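Search the magazine Search Go

Four Laps, Then Soup: Fillham Walks the Night for Its Hospice

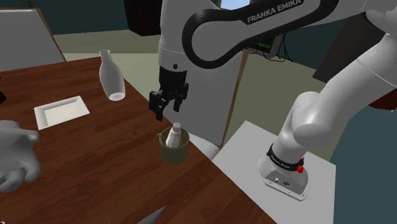
The Fillham Night Walk began with a conversation in the hospice kitchen, and if you've ever spent time in a hospice kitchen you'll know that most good things there do. Sobia Baloch had been coming in every afternoon to sit with her mother, and in the long gaps she got talking to the other families. One woman walked the lanes at two in the morning when she couldn't sleep. So did a man from the next room. So, it emerged over a pot of tea, did Sobia. An olive-green mug on a brown wooden table, somebody across from you who has had the same sort of week: that was really the whole planning meeting! They agreed to walk together, and by August they had 294 people signed up to join them.

I went along expecting a nice evening and came home at dawn with blisters and a head full of other people's stories. The route starts on the cricket field, drops down to the river path, climbs past the old Verden brewery and comes back along Church Lane. Four laps of that takes you through the night, though plenty of people do one and stay for the soup. Teams carry a lantern between them and it has to keep moving. When one walker sits down, the next gets up, and you see teenagers shaking their dads awake in camping chairs because it's their turn.

There were 19 teams this year. The hospice nurses had one, naturally, and so did the bell ringers, the under-15s football squad and a choir called Arain, who sang on every lap and were still in tune at half past four (I was walking behind them, so I can vouch for it). A band of former colleagues from the brewery had come back from all over the county to walk for a friend from the bottling line. They wore his awful shirts. He had owned a great many awful shirts.

Adalberto Godoy is 52 and had never raised money for anything before. His wife, Inés, spent her last month at the hospice, and what he talks about most is how ordinary they let it be. The staff wheeled her bed out on to the terrace so she could hear the swifts. They found her a radio that picked up the station she liked. When he fell asleep in the chair, a blanket appeared.

"I thought it would be a place of whispers," he told me on the second lap, going at a pace I could barely match. "She laughed there. She beat a nurse at cards and was unbearable about it for two days."

Most of what the walk raises goes to the night-sitting service, which sends a trained carer to people's homes from ten in the evening until seven. Families can book a sitter when they simply need to sleep, and you don't have to be in crisis to ask. Sobia wishes she had known that sooner. She did eleven nights in a row before a nurse took her aside and explained it, and the first thing she did with her free night was lie on the bathroom floor and listen to the quiet. Then she slept until noon.

The rest pays for Indatance, the bereavement group that meets in the library's back room. It runs for as long as people want to keep coming. A few of the walkers had been going for years, and they had a lovely way of picking out anyone who was on their own and falling into step beside them. I saw it happen over and over on the river path, where it's darkest.

At three o'clock everything stops for the reading of the names. The choir goes quiet, the lanterns are brought to the middle of the field and anyone who wants to can step up and say one. Some people say a name and a bit more. A small boy said "Grandad, and also Biscuit", and was hugged by several strangers.

Then the walking starts again, which I loved. Somebody put music on, the football squad broke into a run, and Adalberto overtook me for the second time. By the last lap there was a strip of pink over the brewery roof and the soup was leek and potato, with bread that had come out of the oven minutes before. I had three bowls.

Entries for next summer's walk open in the new year at the hospice reception desk in Fillham. Bring a torch, decent socks and a chair. Sobia says dogs are welcome on all four laps, if they're up to it.

Filed under: Community, Health and Care, Fundraising

Last updated: August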